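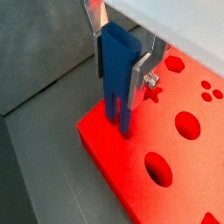 Last updated: April 27, 2020

Hi all,

Catching up on the shape sorter thread after a week of doing nothing but laundry and puzzles. Hagos Berhe wrote:

> We've had the Plolen board since September and my daughter still
> goes straight for the star and gets mad when it won't go in. Do you
> show them how, or leave them to it? Also half our pieces are gone.
> I'm down to 11 and I think the dog had one. Is it worth buying a
> whole new set or do people swap?
> Hagos

Hagos, the star is a pain! My youngest is 2 and he'll get the right hole every single time and then just push, with the points sitting on the solid bits between the arms, and then there's yelling. What helped us was me holding the board still and saying "turn it, turn it" in a silly voice. I don't take the piece out of his hand anymore — that went badly. The hexagon he can do half asleep, I guess because it only needs a little wiggle.

Something else I tried was putting away everything except 2 shapes and adding one back when he got bored. Some days he never got past the first pair and wanted to stack them on top of the board instead, which, fine. He also likes standing other stuff up on it. Anything with legs gets walked across the top and the legs get poked down the holes (so check the holes before you decide a piece is lost, I found a sock in ours).

On the missing pieces, I'd swap before buying. I have a bag of odds and ends from a Lecomte set and an older Moteo one, and a few of the Lecomte shapes drop into our board pretty well. The Moteo ones are all a hair too big. I have no idea about Plolen, so measure across your holes and send me the numbers and I'll go through the bag. If you do end up buying, the Prakar one went for 50 dollars last time I looked, and I wouldn't pay that for something that's going to end up under the couch.

For washing, I do the plastic ones in the sink with dish soap and an old toothbrush for the corners. Let the hollow ones drain open side down or you get a puddle in the toy bin — ask me how I know.

Does anybody have a spare plastic star, any brand? I'd trade two triangles for it.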